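The Folding Board Can Stay at the Store

Print this article | E-mail this article
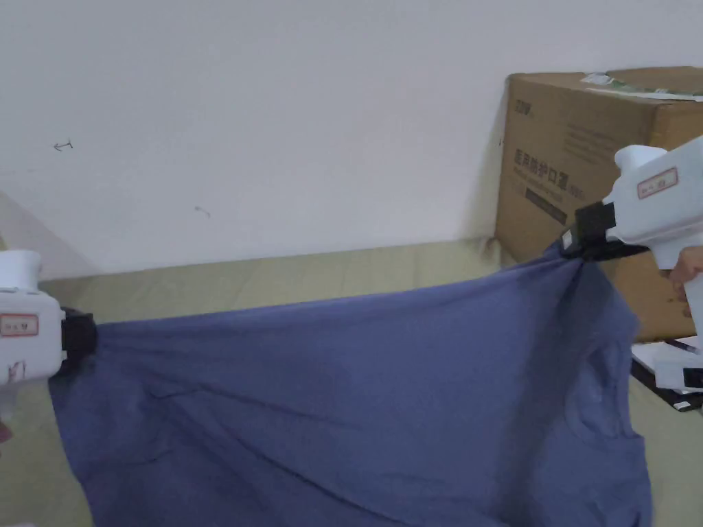 I have owned a Stamix folding board for nine months, and I would like to know where the time went that it was supposed to save me. The box promised a drawer full of matching rectangles. I have the rectangles. I also have a sheet of hinged plastic the size of a card table leaning behind the bedroom door, and it falls over whenever somebody shuts the closet too hard.

Let me say what I have against folding advice in general, and then you can write in and tell me I'm wrong.

A T-shirt is a soft thing with no corners. Pick one up at two points and it sags in the middle, creases run off at a slant, and whatever you squeezed to hold it is now wrinkled. Every method I have read skips this part. They begin with the shirt already lying flat, sleeves out, as though it had come down from the dryer that way. Getting it flat is the job. The folding afterward takes a few seconds and a child can do it.

The Cludent book, which my sister-in-law gave me and which runs to 192 pages, spends 61 of them on shirts. I read them all. There is the thirds method, the military roll, and one where you pinch the shoulder and the side and flip the whole thing over itself. I practiced that last one on an old blue tee until I could do it most of the time. Then I did it with a real basket of laundry, after dinner, tired, and went right back to folding them in half against my chest the way my mother did.

People will say the neat fold keeps wrinkles out. Does it? A shirt packed tight in a drawer gets a hard line across the stomach, and you walk around all morning with it. The same shirt draped loosely over a shelf gets a few soft creases that drop out by the time you've had coffee. I have worn both kinds to the office in Sostov and I have yet to hear a word about either.

Then there is the filing system, where shirts stand on edge like folders so you can see every one. It looks wonderful on the day you do it. Take out two shirts and the rest lean. Take out four and they lie down. By the end of the week you have a pile, only sideways. The Bucur catalog sells dividers for this problem, naturally, and I expect that next year it will sell something to hold the dividers.

I don't mind people enjoying it. If an hour of folding settles your nerves, go ahead, and I'll bring you mine. What I object to is the notion that a lumpy stack is some kind of failing in a person. It is cotton. It was going to be unfolded anyway.

My own practice, for what it's worth: shake it once, hold it by the shoulders, let it hang, fold it in half, fold it again, put it on the shelf. Dress shirts go on hangers. Socks go in a bag. The board is going to the church sale in November, with the instructions, and the book can go along with it if my sister-in-law doesn't ask.

Print this article | E-mail this article

Contact us | Copyright, all rights reserved | Back to top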